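Courses > Everyday Materials > Handouts > Session 2: Where the bottle goes

Session 2 notes: Where the bottle goes
Celwood evening program. Updated 6 Apr 2018

OK, so these are my notes from last session, typed up and tidied a little for everyone who missed it (and for the back row, who told me my handwriting on the board looked like a seismograph). We got through plastics types pretty fast and then spent most of the evening on bottles, which I hadn't planned, but the questions were good so I let it run.

Start with the word "plastic." It's a terrible word for sorting purposes! It covers a whole family of materials that melt at different temperatures and don't mix well once they've melted. If you throw them all in a pot together you get something weak and ugly that you can make a park bench out of, if you're lucky. So everything in this session comes back to one question: how do you get like materials together, and keep them together?

The numbers in the little triangle

The triangle with a number inside is a resin code. It tells you what the thing is made of. It does not tell you that your town will take it, and I said that three times on the night so I'm saying it again here. Number 1 is PET, and that's your usual clear drink bottle. Number 2 is HDPE, the cloudier, tougher stuff in milk jugs and detergent bottles. Number 5 is polypropylene, which turns up in yogurt tubs and in a lot of caps. Number 7 means "other" and is about as helpful as it sounds.

Sihan Deng asked why we don't just pick one plastic and make everything out of it. Great question, and I gave a long rambling answer, so let me try a shorter one. PET is clear and holds in the gas in a soda. HDPE shrugs off bleach and can take a drop onto a hard floor. Polypropylene bends over and over without cracking, so you get hinges and lids. Each one got its job by being good at something, and the sorting problem came along later as the bill.

A bottle is more than one material

People forget this. Take an ordinary 500 ml drink bottle. The body is PET. The cap is usually polypropylene or HDPE. The label might be a paper one with glue, or a thin printed film wrapped around the middle. Then there's whatever you left in the bottom.

So how does a plant pull that apart? Mostly with water. The bottles get ground into flakes, caps and labels and all, and the flakes go into a tank. PET is denser than water and sinks. Polypropylene and HDPE are lighter than water and float. You skim the top, collect the bottom, and there you go – it's one of my favorite bits of the whole course because you can do it at the kitchen sink with scissors and a mixing bowl. Please do! Cut your pieces small, push them under with a spoon so you knock the air bubbles off, and write down what sinks.

(A drop of dish soap helps. Flakes can ride on the surface of the water when they really ought to sink, and the soap lets go of them.)

Caps on or caps off?

This one nearly caused a fight. Aqeel Bhutto grew up being told caps off, always, and he's not wrong that plenty of places used to ask for that. Old balers had trouble with sealed bottles full of air. They'd spring back, or the cap would shoot off under pressure. A lot of programs now say caps on, and squash the bottle first, so the cap travels with the bottle and doesn't slip through the screens as a loose bit. Small loose things tend to end up in the trash at a sorting plant no matter what they're made of.

My advice is dull: check what your own town says and do that. The Deddale leaflet says caps on. The sheet for the Butt Street drop-off, in the same county, says caps off. I've written to both. I'll let you know.

Rinsing

You don't need to run a bottle through the dishwasher. Empty it, give it a quick swish if it had anything sugary in it, shake it out. The big reason to empty it is paper. In a mixed cart the cardboard sits right next to your bottle, and a half-full lemonade will ruin more cardboard than you'd think.

What color does to value

Clear PET can become nearly anything, so buyers like it best. Light blue and green are next. Dark or opaque colors are a headache, because you can dye a clear flake brown but you can't dye a brown flake clear. Same logic as laundry, sort of. Labels matter here too. A film sleeve that covers the whole bottle can fool an optical sorter, which reads the light bouncing off the outside and decides it's looking at the sleeve material. A short label that leaves a good stretch of the body bare is much easier to read.

A bit of arithmetic

I promised I'd write this out. The exercise sheet uses a made-to-measure load from a sorting line at Plasard: 950 pounds of mixed bottles go in. After the float tank you've got 190 pounds of caps, labels, liquid and general gunk set aside. What fraction is left as PET flake?

950 minus 190 is 760. Divide 760 by 950 and you get 0.8, so 80 percent. Now for the part I want you to chew on: if everyone emptied their bottles first, which of those numbers changes? Most of you said the 190. Sure, but the 950 changes too, because the liquid was being weighed on the way in. Try it again with 50 pounds of liquid taken out of both and see what happens to the percentage.

For next time

Read the chapter on glass, up to the furnace diagram. You can skip the history box unless you like history boxes (I do). Bring one empty container from home that you can't figure out. Pump bottles are excellent for this – there's often a metal spring hiding inside. Please don't bring anything that held motor oil.

The site visit has moved to June. Closed-toe shoes, and tie back long hair. I'll send around a sign-up sheet when I have a start time I believe in.

One leftover from the discussion: somebody asked whether it's better to reuse a bottle a few times before it goes in the bin. From a materials point of view, yes, the longer it stays a bottle the better. Wash it with warm soapy water, let it dry with the cap off, and retire it when it gets scratched up or starts to smell.
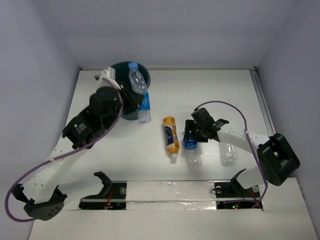

And if you're going to refill regularly, buy one that's meant for it, with a mouth wide enough to get a brush into. We'll look at some of those when we do steel.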